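Sock drive moves to October, and I need your spare pairs

Good news from the Watedden sock drive! We have 262 pairs promised already, and Kenza Fahmy has talked the Baka laundromat into being our drop-off spot (thank you, Kenza!). Pickup is now in October, so there's plenty of time to go through your drawers.

I've been sorting on the bed all week, and the fleece blanket just gets shoved to the far side. 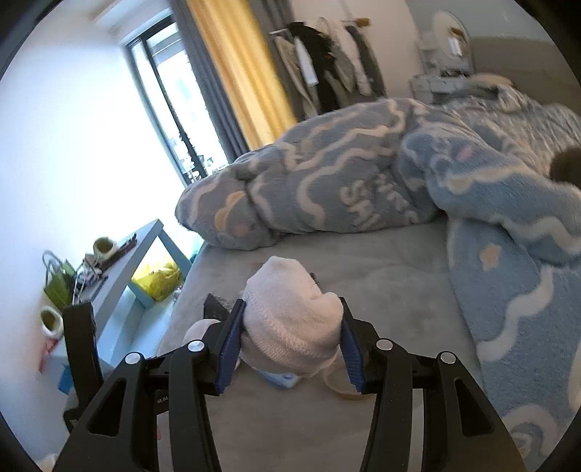
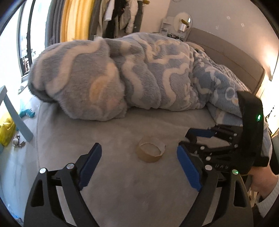
Please roll each pair into a bundle before you bring it in – loose socks take forever to match up, and I still have 29 singles from last year. Boxes should be taped on the bottom too, please! Each one holds roughly 64 pairs, or fewer if you're giving the big wool kind.

Drop-off opens at the laundromat on 22 Aug 2026.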